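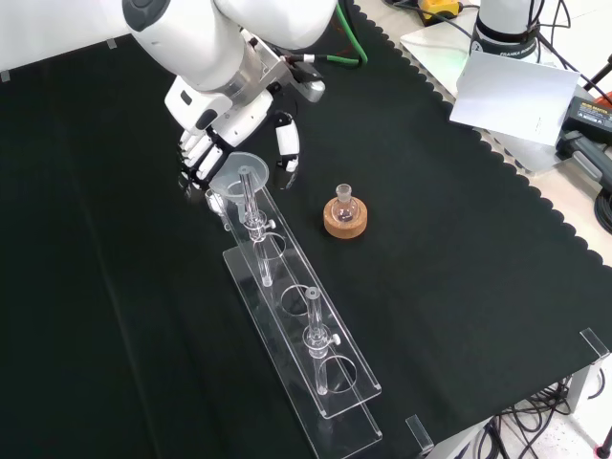
Bench 2, acrylic rack with two stopcock tubes and the plastic funnel.

Gadholm Teaching Glassware Store
Progress report to the Oravec Fund
Period covered: February to date
Report date: 2018-08-05

1. Purpose of the grant

The grant pays for the sorting, repair and re-racking of the small glassware held at Gadholm, and for a set of standard bench layouts that schools can borrow as complete kits. The layouts matter as much as the glass. Kits sent out under the old arrangement came back with parts mixed between boxes, and checking them in took longer than packing them.

2. Stock

The store held 227 pieces of small glassware at the start of the period. All have been inspected under a lamp for chips, star cracks and worn ground joints. Of these, 19 were withdrawn. Most of the losses were stopcocks seized in the barrel; the rest were chipped at the tip. Seized stopcocks are being kept in a separate tray in case the barrels can be freed with gentle warming, but no cost has been set against this and the pieces are treated as lost for the present figures.

Withdrawn glass is not replaced like for like. Where a type was borrowed fewer than twice in the past two years it has been dropped from the list.

3. Racks

The wooden racks used before the grant have been retired. They marked easily and hid the lower part of the glass. The new pattern, supplied by Lalenel, is clear acrylic with a base plate and a raised upper plate. The upper plate has three round holes in line. Tubes stand through the holes and can be checked from the side without being lifted out.

Two points have come up in use:

The rack is long for its width. On a narrow bench it has to be set at an angle to leave working space on one side. This is acceptable, though the layout cards now have to show it.

Clear acrylic shows every scratch. Racks are to be wiped with a damp soft cloth only. Paper towels are not to be used.

4. Bench surface

Clear glass on a white table is hard to see, and clear acrylic makes this worse. The benches used for the layouts are now covered with black cloth. Tube edges and stopcocks show up well against it. The cloth creases when folded, and the store would prefer to keep it rolled. It should be clipped along the table edge before any glass is put down — a cloth that slides under a full rack is a greater risk than a bare table.

5. Layout cards

The first card, named Ular in the store's list, covers the tube rack, one funnel and one round-bottom flask. It was chosen first on account of its small number of parts. The flask position has been the main question. A round-bottom flask will not stand unaided, and a cork ring has been added to the kit for it.

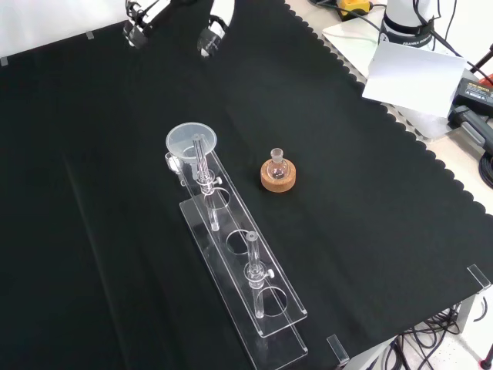

Ular layout: funnel at the upper end of the rack, middle hole free, flask in its cork ring to the right.

The card as drafted leaves the middle hole free so that the two tubes are well apart and either stopcock can be turned without touching its neighbour. The flask goes on the cloth at the funnel end. An earlier draft placed it at the far end, which meant reaching across both tubes.

Remaining work on this card is the wording of the packing side, the choice of foam for the flask and a line on how to seat the funnel.

6. Spending

Of the 1,000 allotted to racks and cloth, 50 is unspent and is held for spare clips and cork rings. No transfer between headings is requested.

7. Next period

Finish the Ular card and send two kits out on trial loan. Relabel the shelves to match the new list. Decide on the seized stopcocks. Obtain a price from Lalenel for a shorter rack with the same hole size.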